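4.2 Where the royalty comes from

The trouble with the word "royalty" is that everyone at the table believes they know what it means, and each of them has a treaty to prove it. In the dispute between Runari and the tax office, both sides quoted the same article at each other for the better part of two years. They differed only on whether a yearly payment for the use of a process was a fee for know-how, a fee for work done, or simply the price of something bought.

The facts are dull, as facts in this field tend to be. Runari, resident in one state, let its finishing process to Zotico, resident in the other. Zotico paid a fixed sum each January and withheld nothing. The contract, signed on 2000-12-14, spoke throughout of "support," a word that appears in no treaty known to this author and was no doubt picked for that reason. Radonjić, the parent of both, took no part in the case except to pay for it.

Trajkovski's reading is the one most often cited. Todor Trajkovski splits a mixed contract into its parts and asks what each would have cost alone. On his figures, 70 percent of the Zotico payment was for the process itself and the rest for visits by Runari's staff. The tax office, using the same papers, put the first share at 55 percent and then taxed the whole amount anyway – on the ground that the smaller part followed the larger. One may admire the economy of this. It leaves open why anyone bothered to work out the shares.

The article on royalties does not help much. It caps the tax at the source at 7 percent where the owner is resident in the other state, and it says nothing at all about mixed payments. The article on business profits would give the source state no tax unless Runari had a fixed place of business there. Its staff spent more than 6 weeks a year on Zotico's premises, in a room with its name on the door. Runari called this a courtesy. The tax office called it a branch, though only in the alternative, and only in a footnote.
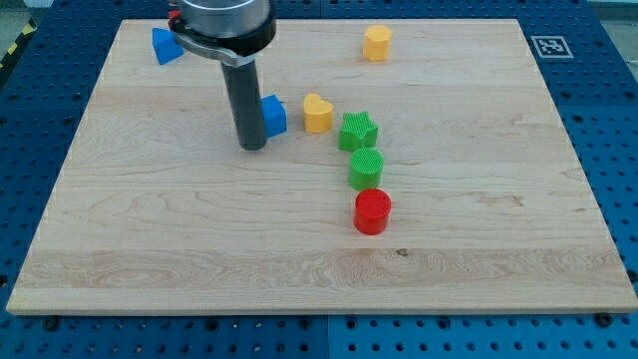

Figure 3. Maple board on a perforated metal worktable, with the lower section of a robot arm.

It is tempting to treat the footnote as the real case. If the room was a fixed place of business, the royalty article drops out for any payment tied to it, and the profits are taxed on a net basis at the ordinary rate. Runari would then have been allowed its costs, and its costs were large. The tax office seems to have noticed this somewhat late, after which the footnote was not mentioned again.

The Sernaston ruling, discussed in the next section, took the opposite route and started with the room.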